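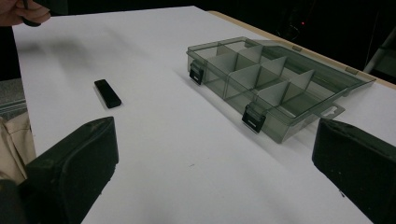

Posted by wurnus_bench, 2023-02-05
Small Parts and Storage > Boxes, Trays, Drawers

Subject: Divider box before I fill it, please advise

Hello all. I want to finally sort my small parts, and I have taken out the gray see-through organizer with the hinged lid. The walls inside make a grid, and all the cells look empty in the photo, so now is the moment to plan. I have screws, washers, springs and some fuses. Do you sort by size or by kind? I did it by size in my last box and after one winter I could not find anything.

isero
By kind, always. Washers with washers. When you search for something you think "I need a spring", you do not think "I need a thing of 8 mm".

tray3403
I disagree with isero. For screws the size is the first question. I keep M2 and M3 apart and I don't care what head they have. Springs can go all in one cell, who has so many springs?

isero
I have so many springs.

nilosix
Before you sort, please check if the walls go down to the bottom. In my old box there was a small gap and the thin washers walked to the neighbors every time I carried it. I put a strip of foam in the lid and it got better, but only if the box stays flat.

wurnus_bench
Thank you nilosix, I will try it with a few washers. I carry the box to the garage and back, so this is important for me.

tray3403
Then don't put fuses in it at all. Glass and screws in one box that travels, no.

nilosix
Fuses are fine if they stay in their paper. I did this for 2 years.

isero
Also, labels on the outside of the lid. With smoky plastic like this I can never see well what is inside, even with a good lamp.

wurnus_bench
OK, so screws by size, the rest by kind, and the fuses I still have to think about. I will write again in March when I have used it a little.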